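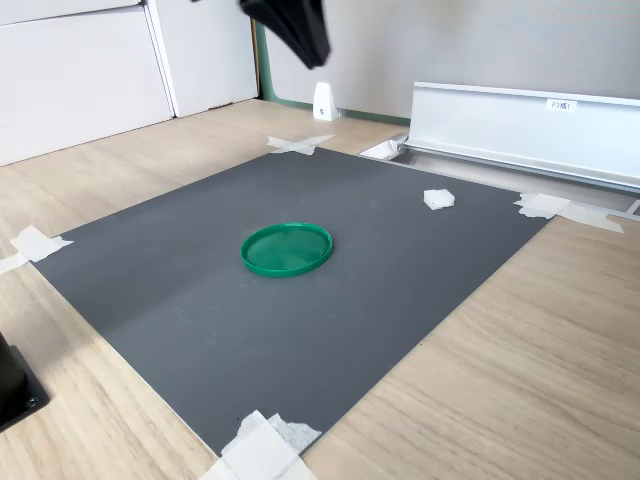

A green plastic lid, open side up, on a gray mat taped down at the corners.

Utetti sorts plastic lids for reuse and keeps a single bench for checking them. Its bench lead took questions on 12/18/20 about the surface the checks are done on.

The mat is dark gray and matte. "A glossy one throws glare back up, and then you misread the rim," the lead said. It is held with white masking tape. Screws were ruled out to spare the wooden top, and double-sided tape left residue when it was tried in May.

Lids are set down with the rim up. "You want to see the full ring. If it has warped, the shadow under the edge is uneven."

A batch is 200 lids. The bench has handled as many as 800 in a shift, though the lead prefers 236 as a ceiling for one checker. Past that, errors rise.

Scuffs on the mat are left alone. Tape is replaced when it lifts. "Wrinkles in the tape don't matter. A loose corner does, because the mat creeps."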